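Bench notes, sleeve and tube handling
4 May 2019

Second entry on moving the tube packing over from hand work at Flornport. 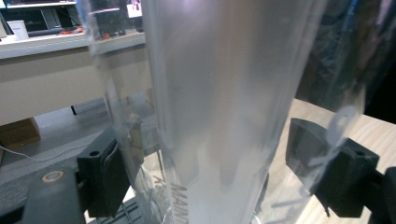
Hanneke and I spent the morning on grip force. Clear plastic is still the hard part. Too much and the wall creases near the base, too little and it turns in the fingers. Left the setting at 2 and will try softer pads on Monday.

Veerle Verbruggen came by to talk about the roster. Under the Puvico plan the packing bench goes from four people to 2 per shift, and the others move to checking and rework. She asked who clears a jam at night. At the moment that's whoever is closest, and it isn't in anyone's job description. Needs sorting before August.

People on the bench want to keep the hand station for short runs. I agree. Anything under 100 pieces takes longer to set up than to pack. The Verbeke order is 495, so that one is worth running on the machine.

Wrists came up again. Two of the packers said they'd be glad to lose the twisting, but they don't want to stand and watch a screen all day either. Hanneke suggested swapping every two hours. Will put it to Veerle.

To do: pads, jam procedure, ask Sedilell for the spare fingers.

Last updated 16:40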